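## 4. Comparing finger sets on the two-arm bench

Draft, December 29, 2019. Numbers from the July bench are out of date, don't use them. Section 3 (mounting and homing) has to be finished first. If you skipped it go back.

Sorness = arm controller. Hurka = the printed ribbed fingers, orange. Grolarier = logging software on the bench PC. Names get mixed up a lot in the older notes.
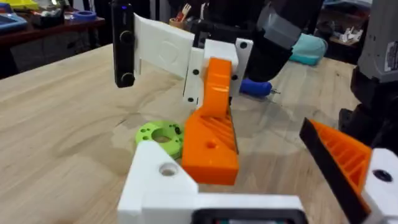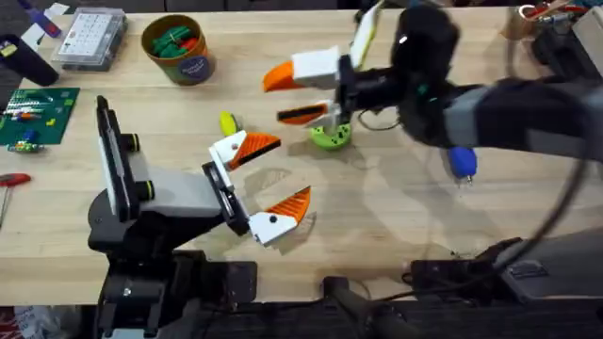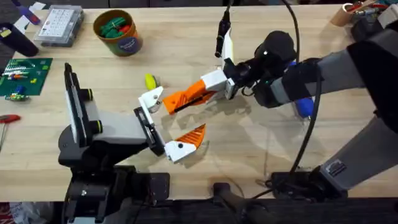
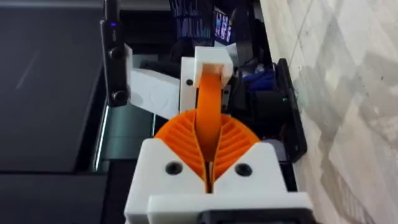

### 4.1 Before power on

1. Clear a patch in the middle of the bench, wide enough for both grippers fully open. Small parts can stay at the back.
2. Check the fingers. Ribs whole, no splits at the root. Bend each one by hand, let go, it should come straight back.
3. Snug the mounting screws. Snug only, the threads are in plastic and they strip.
4. Run the cables so they hang clear of the elbow through the whole swing. Do it by hand, motors off, both arms.
5. E-stop within reach. Not behind the PC.

> **Caution:** Keep hands out from between the arms once the controller is live. There is no collision check between left and right. Each arm thinks it's alone.

### 4.2 Setting the grip

1. Power the Sorness, wait for the ready tone.
2. Open Grolarier, pick *Bench > Two arm*. Left arm first, then right. Wrong order and the channels come up swapped, and it won't warn you.
3. Set **Close limit** to 2000 on both arms. It's a position count, not force.
4. Set **Hold current** to 700. That's in mA. Higher makes the motors hot and the ribbed fingers don't grip any better for it.
5. Close on nothing. Tips should meet without bowing. If they bow, back the limit off in small steps till they stop.
6. Save the profile under the finger name plus your initials. "test" and "new test" are going to be deleted.

Note: stiff fingers need there own profile. Don't reuse the Hurka one. The flexible ones keep wrapping after contact and the stiff ones just push.

### 4.3 The comparison run

1. Put one small object between the arms. Start with somthing light that won't roll.
2. Left arm picks, lifts, holds, sets down. Then the right arm, same spot.
3. Repeat with a rimmed part, one finger inside, one outside. Most of the slips show up on this one.
4. Repeat with a thin strip, held upright. Watch for twisting.
5. Handover last. Bring the arms in at **slow**, stop short, jog the rest. Close the receiving gripper before you open the giving one.
6. Log each try as held, slipped or missed. No half marks. If you had to nudge the object it's a miss.

Swap fingers, run the whole list again. Same objects, same positions. Change the fingers and nothing else, or the two logs can't be compared.

### 4.4 Cameras

- Fixed view: check both grippers are in it with the jaws open.
- Wrist view: tips and object both visible at close. If the fingers block the object, tilt the camera a little and lock it again.
- Redo the camera check after every finger swap. Mounts get bumped.
- Timestamps drift apart on long runs. Restart Grolarier between finger sets.

### 4.5 If it goes wrong

**Fingers close, object squirts out.** Contact is too near the tip. Lower the approach 2 mm and try again.

**One finger moves late.** Loose horn screw, nearly always. Power off before you touch it.

**Controller drops an arm.** Hit stop, support the arm with your hand, then power cycle. It will sag.

**Close limit reads 2000 but jaws stay apart.** Zero is off. Go back to section 3, home that gripper again.

Khasawneh adapter plates: not covered here, different screw pattern, see Appendix B. Finger files and the log template are with Gisela Wendt, ask for the current set and check the revision before printing.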